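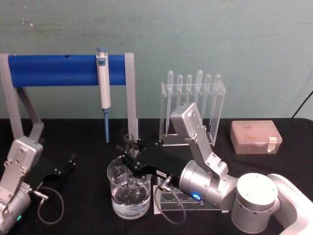
Pre-session checklist, pipetting bench, Skusstead
Filled in 21 August 2023
Task set: Stallow (tube and pipette handling, two arms)
Target: 60 examples

1. E-stop reachable from the operator chair. OK
I moved the chair a bit closer because I have short arms and I'm not proud!

2. Gripper cables clear of glassware. OK, with a comment
They have enough slack for a full reach, but I'd like the right one tied up higher. It worries me every time we go near the beaker.

3. Beaker, water only. OK
Please, please keep it to water. The learner doesn't care what's in there and my shoes do.

4. Glass tube checked for chips. OK
I ran a gloved finger around the rim. Spare is in the drawer.

5. Table cloth flat and pulled tight. Needs work
I smoothed it twice and it still creeps toward the operator side. Clips are on order from Zerneteck.

6. Pipette stand steady, pipette hanging freely. OK
I gave the blue bar a good wiggle and the stand stayed put. Check this one again after every 30 examples, especially if an arm has bumped it.
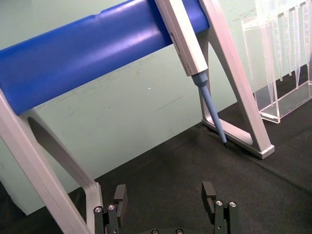

Twal wants the bumped runs kept in the set and tagged, on the grounds that a learner that only ever sees tidy grabs won't know what to do after a messy one.

Fine by me (I'd been throwing them out, sorry), but a bump that knocks glass over still means stop, arms parked, gloves on.

7. Wrist views sharp, lenses wiped. OK

8. Starting positions varied between examples. Not OK last time
I got lazy and left the beaker in one spot for over an hour. Shift it at least every 6 examples, and write it down.

9. Operator break. Swap after 2 hours, even if you feel great.

Open items: cable tie on the right arm, cloth clips.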